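Toy Storage for Small Rooms – Project Report, Final Version
Norbert Pálfi, Mariann Vida
Handed in 27/04/2019

1. What we wanted to do

Short version: kids' rooms are small, toys are everywhere, boxes get bought and then not used. We wanted to know if the box matters or if it's where the box stands. Started in October with a survey, 167 families answered, mostly from Brernov. Most said the same thing – the lid is annoying, or the kid can't pull the box out by itself.

So two questions. Does a handle on the front help. Does the toy go back if the box is in plain view.

2. The layout

We needed a way to write down where things stand without measuring every time. Tape was the cheapest answer. Blue, stuck straight on the surface, lines both ways so you get squares. First try was with string, bad idea, took it all off again.
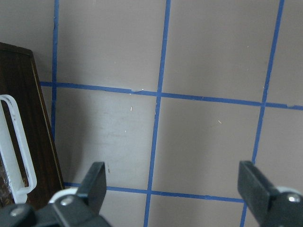

Fig. 1. Tape grid and the dark wood box with its white handle.

The lines are not perfect. Edges went a bit frayed where we tore the tape by hand insted of cutting. Doesn't matter for us, a square is a square. We write down the square for the toy and the square for the box, that's all the record we keep.

Box: wood, dark brown, glossy. White plastic handle on the face. Mariann picked it over the fabric one from Bakilana because fabric folds in when it's half full and then nothing fits. Total spent on box, tape and toys was 3,559, over budget, see the table at the end.

3. Soft toys

Hard toys stack. Plush doesn't. It leans and rolls, and takes more room than you think. Norbert wanted to use only blocks since they're easier to place, but the survey was clear, plush was the number one complaint. 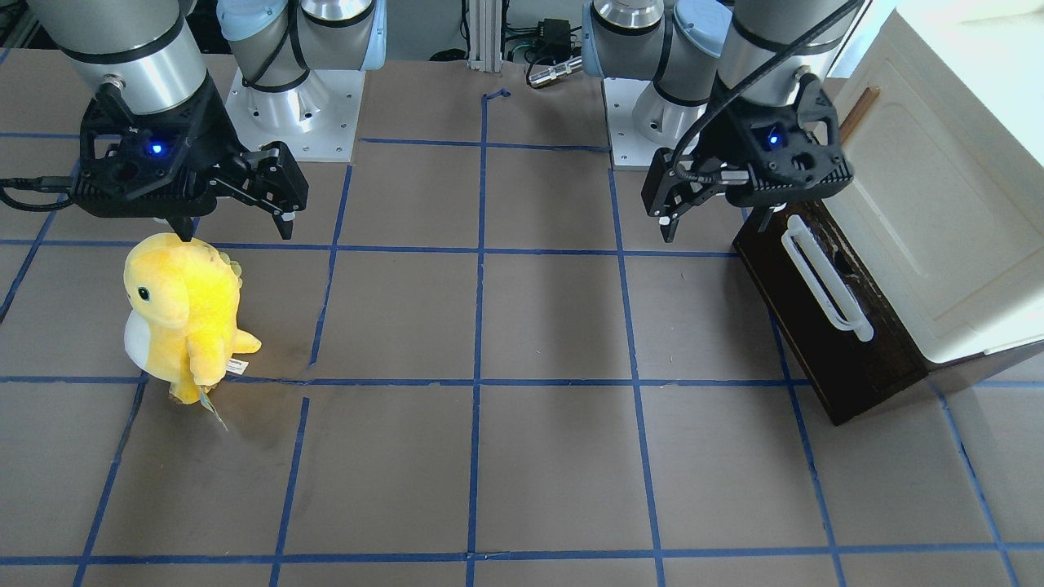 So plush it was, and we kept the yellow one as our standard toy for every layout. Stubby arms, spikes on the back, awkward shape, good for a test. If the box opening works for that one it should work for a normal teddy too. We did not check this with very large toys. Should of, no time.

4. Problems

– Tape lifts at the ends. Press down again before each round.
– Wood shows fingerprints. Only cosmetic.
– Our first notes used different names for the same squares. We lost 3 rounds to that and redid them.

5. Next

Second box size, a lower one, for under the bed. Tullitz has one we'd like to try.

Table 1. Costs
Box and handle: 1,078
Everything else: 2,481
Total: 3,559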